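쿠키 안내: 본 사이트는 방문 통계와 환경 설정 저장을 위해 쿠키를 사용합니다. 계속 이용하시면 쿠키 사용에 동의하는 것으로 간주합니다. [동의] [설정 변경]

칸막이 투명 수납함으로 소형 부품 분류하기

2021년 7월 14일

나사, 와셔, 핀 헤더, 단추 같은 소형 부품은 큰 통 하나에 모아 두면 찾는 시간이 보관 시간보다 길어진다. 이 글에서는 뚜껑이 있는 직사각형 투명 수납함을 기준으로 칸 배치, 라벨 부착, 뚜껑 개폐, 세척까지의 절차를 정리한다. 5월에 올린 서랍장 정리 글과 분류 코드를 공유하므로 두 글을 함께 쓰는 경우 코드를 새로 만들 필요가 없다.

1. 준비물

칸막이가 있는 투명 수납함, 중성세제, 보풀이 없는 천, 라벨 용지, 유성펜, 자. 필자는 Lutent 수납함과 Wirmont 라벨 용지를 쓴다. 다른 제품도 치수만 맞으면 절차는 같다. 작업대는 수납함 폭의 두 배 이상이 평평하게 확보되어야 한다.

2. 부품 선별

보유 부품을 전부 꺼내 종류별로 나눈다. 필자의 경우 551개였고, 이 중 298개가 나사류였다. 선별 기준은 다음 순서로 적용한다.

- 용도(체결, 전기, 봉제)
- 규격(지름, 길이)
- 재질 및 도금

세 번째 기준까지 적용하면 칸이 부족해지는 경우가 많다. 한 종류가 10개 미만이면 재질 구분을 생략하고 작은 지퍼백에 넣어 같은 칸에 둔다. 규격을 모르는 나사는 버니어 캘리퍼스로 나사산 바깥지름을 측정한 뒤 분류한다. 머리 모양만 보고 규격을 추정하지 않는다.

3. 칸 배치

사용 빈도가 높은 부품을 앞쪽 칸에 둔다. 무거운 부품은 한쪽에 몰지 않고 좌우로 나눈다. 한쪽이 무거우면 들어 올릴 때 상자가 기울고, 칸막이 위로 작은 와셔가 넘어간다. 칸막이가 분리형이면 홈에 수직으로 끝까지 밀어 넣고, 바닥과의 틈을 확인한다. 틈이 와셔 두께보다 크면 그 칸에는 와셔를 넣지 않는다.

충전 높이는 칸 깊이의 90%를 넘기지 않는다. 초과하면 뚜껑이 들뜨고, 칸막이 윗면과 뚜껑 사이로 부품이 이동한다.

4. 라벨 부착

라벨은 뚜껑이 아니라 본체 앞면에 붙인다. 같은 규격의 수납함을 여러 개 쓰면 뚜껑이 서로 바뀌기 쉽다. 칸별 표시는 종이에 배치도를 그려 뚜껑 안쪽에 끼운다. 배치도의 상하 방향을 본체와 일치시키고 앞쪽 모서리에 화살표를 적는다. 라벨을 붙일 면은 마른 천으로 닦은 뒤 지문이 남지 않게 한다.

5. 뚜껑 개폐와 이동

수납함은 작업대 중앙에 놓고 양쪽에서 같은 높이로 다룬다. 한쪽 모서리만 당겨 열면 뚜껑이 비틀리고, 반복되면 모서리부터 백화가 생긴다. 걸쇠가 있는 제품은 걸쇠를 먼저 완전히 푼 다음 뚜껑을 수직으로 든다.
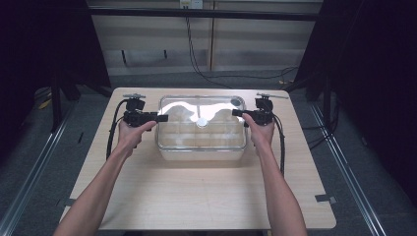

이동할 때는 뚜껑이 아니라 본체 측면을 잡는다. 상판이 매끄러운 작업대에서는 끌지 말고 들어서 옮긴다. 바닥에 모래나 금속 가루가 끼어 있으면 본체와 상판 양쪽에 긁힘이 남는다. 장시간 고정해 두고 쓰려면 Jerside 미끄럼 방지 시트를 본체보다 약간 작게 잘라 깐다.

6. 세척

부품을 모두 비우고 미지근한 물에 중성세제를 풀어 닦는다. 알코올과 아세톤은 재질에 따라 표면을 뿌옇게 만들 수 있으므로 사용하지 않는다. 칸막이 홈은 면봉으로 닦는다. 세척 후에는 뚜껑을 연 채 완전히 말린다. 홈에 물기가 남은 상태로 철제 나사를 넣으면 녹이 생긴다.

7. 점검

부품을 보충할 때마다 라벨과 내용물을 대조한다. 배치를 바꾸었다면 배치도부터 고친다. 수정 날짜는 배치도 오른쪽 아래에 적는다.

뉴스레터 구독: 새 정리 가이드를 이메일로 보내 드립니다. [구독하기]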